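What is a peat bog?

A bog is a wet place where the ground is made from old moss. The moss grows very slowly, so the bog needs many years to become deep.
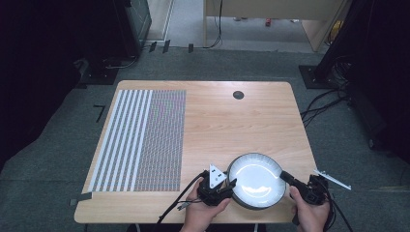
Culdale, May 13, 2022

Our bog in Culdale is 4 meters deep in the middle. Small plants live on it, and also frogs and dragonflies. In June you can see the white cotton grass.
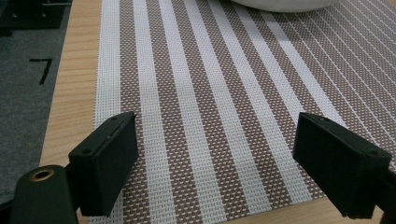 The water is brown like tea, but it is not dirty - the color comes from the peat. Please stay on the path, which is 400 meters long.
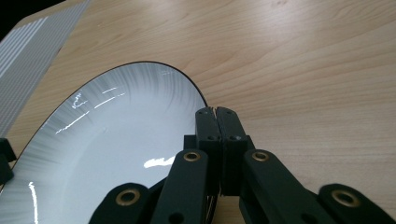

Who eats insects here?

The sundew does! It is a small plant with sticky red hairs.

Text: Aušra Kivi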